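Search this site Enter a word
Last updated: January 6, 2022
Reading time: 2 minutes

Can a robot learn to clean in a pretend kitchen?

At Korkimthorpe, Reda Abdel Hamid's team teach a robot arm to use a sponge. The kitchen is made by a computer, so the arm can practise 3937 times and never spill a drop on a real floor. 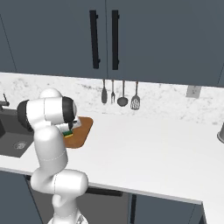
Each practice is called a trial. The computer gives points for a good try and none for a bad one, and bit by bit the arm's program changes to win more points. The team say it got the job right in 300 trials. That sounds like a lot - until you ask how many it got wrong!

There is another thing to be careful about. A computer sponge only squashes the way someone told it to. Real ones drip, tear and go slimy. A program called Waklow moves the sponge to a new spot before some trials, and that helps a bit, but it is still the same tidy kitchen.
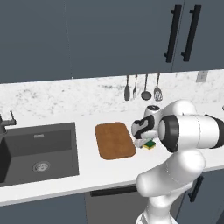

Would the arm be as good in your kitchen?
We can't tell yet. The team plan 35 trials with a real arm and a real sponge, and until those are done I wouldn't give it your washing-up.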